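Hisville pantry program opens a new packing room for its fall food boxes

October - The Hisville Pantry Program has opened a new packing room, and the first boxes of the season are already heading out to homes across town. The program expects to fill 163 boxes this month, up from 141 last fall, and everyone involved is thrilled with how the room is coming together.

Packing now happens at tables with pale tops and plenty of elbow room, so that boxed goods, soft pouches and empty containers can be sorted a few at a time before they go into a household's box.
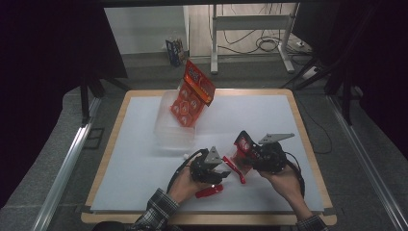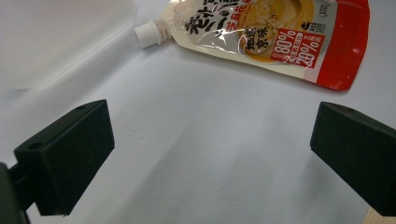 At the packing tables in Hisville: clear plastic food containers with a red-and-orange printed package (first photo), and a spouted pouch of sesame and peanut paste (second photo).

The pantry program started with a single shelf in the hallway at Twal, the former print shop on the east side of town, and moved twice before settling in its present home. Until this fall, packing was done on whatever surface was free. Boxes were filled on the floor, on chairs and, for one memorable week, on top of a piano!

"We had people kneeling next to a heap of noodles trying to find one jar," said Noura Nseir, who coordinates the program. "Now you can put everything for one family in front of you and see what's missing. I walked in on the first morning and just stood there grinning."

Each fall box holds a mix of pantry basics and a couple of extras that change from week to week. The basics are rice, beans, oats and canned tomatoes. Nut and seed pastes were the most requested item in last spring's survey of households, ahead of coffee, and they will be part of the rotation through the winter. Households with allergies can ask for a box packed without nuts or sesame, and those are put together on a separate table at a separate time.

Clear food containers are new this year as well. Families told the program that they often divide up dry goods at home with neighbors or grandparents, and that a good container with a lid is harder to come by than the food. Every household signing up for the first time will get 2 containers with its box, for as long as the supply lasts.

Shelving for the room came from Soltix, a local hardware supplier, and Cikex is lending a van for the longer delivery routes north of the river. Those routes add 40 addresses that the program could not reach before - many of them farms and cabins a long way from the nearest store.

Pickup is open from 3 p.m. to 7 p.m. at the side entrance, and no appointment is needed. Residents who would like delivery can call the program desk or leave a note in the box by the door with a name, an address and the number of people at home. Donations of unopened food with at least three months left on the date are welcome during pickup hours. Glass jars are fine, but please wrap them in newspaper.

Press contact: Noura Nseir, Hisville Pantry Program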